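Besteck sortieren und am Tisch bereitstellen

Lesezeit: 2 Minuten | Kategorie: Küche und Esstisch

Wenn in einem Haushalt Gabeln, Teelöffel, Suppenlöffel und Stäbchen nebeneinander benutzt werden, reicht der übliche Einsatz für die Schublade meistens nicht aus. Die Fächer sind auf Messer, Gabel und Löffel zugeschnitten, und alles andere liegt quer obendrauf. Einfacher geht es mit einem offenen Behälter, der direkt auf dem Tisch steht. Wie man ihn einräumt, steht in dieser Anleitung.

Was man braucht

Einen flachen, rechteckigen Behälter mit erhöhtem Rand
Ein Tischtuch als Unterlage
Ein trockenes Geschirrtuch
Einen zweiten Behälter oder eine Schachtel für alles, was aussortiert wird

Beim Behälter kommt es vor allem auf die Länge innen an. Essstäbchen sind oft länger als Gabeln und passen in viele Einsätze nur schräg hinein. Also vor dem Kauf die eigenen Stäbchen messen. Ich habe zuerst den Kasten von Drirex ausprobiert, der war zu kurz. Der von Astora hat gepasst und wiegt leer 580 Gramm, er rutscht also nicht gleich weg, wenn jemand am Tischtuch zieht.

Schritt 1: Alles auf den Tisch legen

Die Schublade komplett ausräumen, auch die hinteren Ecken. Das Besteck kommt auf das Tischtuch und wird so verteilt, dass man jedes Teil sehen kann. Ein Tuch schont die Tischplatte und dämpft das Klappern. Metall, Kunststoff und Holz dürfen in diesem Schritt noch durcheinander liegen. Wer schon beim Ausräumen sortiert, schichtet erfahrungsgemäß alles zweimal um.
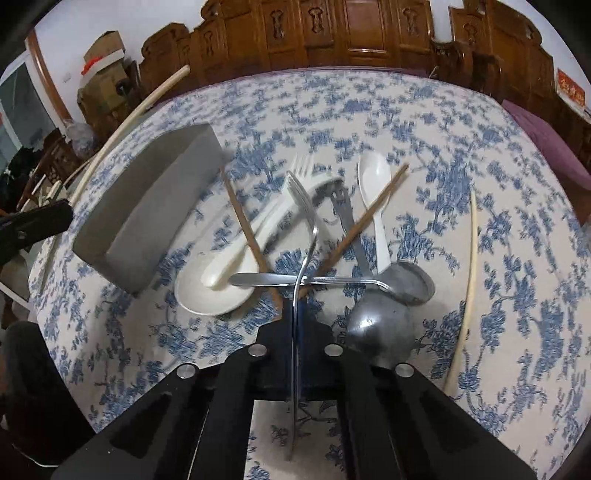 Schritt 2: Nach Form trennen

Zuerst die Gabeln herausnehmen, egal aus welchem Material. Danach die Stäbchen, immer gleich als Paar. Einzelne Stäbchen kommen an den Rand, bis alles durchgesehen ist - oft taucht das zweite noch auf. Zum Schluss bleiben die Löffel übrig, und die machen die meiste Arbeit:

Teelöffel
Esslöffel aus Metall
Suppenlöffel mit tiefer Laffe
Servierlöffel

Die Servierlöffel gehören nicht in den Tischbehälter. Sie sind zu groß und werden nur mit den Schüsseln zusammen gebraucht, also kommen sie zurück in die Schublade oder zum Kochbesteck.

Schritt 3: Durchsehen und aussortieren

Jedes Teil kurz in die Hand nehmen. Bei Holzstäbchen auf Splitter und Risse an den Spitzen achten, bei Kunststoff auf raue Kanten. Keramiklöffel mit abgeplatzter Glasur würde ich nicht mehr zum Essen nehmen. Wasserflecken auf Metall gehen mit dem Geschirrtuch und einem Tropfen Essig weg, danach abspülen und gut abtrocknen. Ein Poliermittel ist für normales Alltagsbesteck nicht nötig. Ich hatte eine Zeit lang das von Chettiar im Schrank und habe keinen Unterschied gesehen.

Schritt 4: Den Behälter einräumen

Den Behälter seitlich auf den Tisch stellen, damit in der Mitte Platz bleibt. Die Stäbchen kommen zuerst hinein, der Länge nach und als Bündel. Daneben die Gabeln, alle Zinken in dieselbe Richtung. Keramiklöffel haben eine breite Laffe und nehmen viel Platz weg. Sie liegen am besten an einem Ende, wo nichts Schweres auf sie drückt. Die Metalllöffel kommen als Letztes dran, sie lassen sich gut ineinander stapeln.
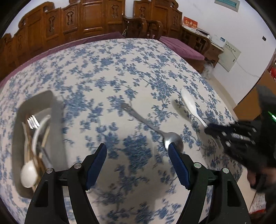

Wenn am Ende noch Löffel übrig sind, den Behälter nicht vollstopfen. Lieber weniger hineinlegen und den Rest in der Schublade lassen. Bei uns liegen 11 Löffel im Kasten, damit kommen wir durch den Tag, ohne nachzufüllen. Ein Behälter, in dem man wühlen muss, ist nach einer Woche wieder unordentlich.

Auf einem runden Tisch steht ein eckiger Kasten nicht bündig an der Kante. Man rückt ihn ein Stück nach innen, so dass er mit der ganzen Fläche aufliegt.

Schritt 5: Sauber halten

Den leeren Behälter regelmäßig auswischen, am Boden sammeln sich Krümel. Holzstäbchen erst einräumen, wenn sie ganz trocken sind, sonst riechen sie muffig. Wer einen Einleger möchte: Die Filzmatten von Bavgate kann man mit der Schere zuschneiden. Küchenpapier tut es aber auch, man muss es nur öfter wechseln.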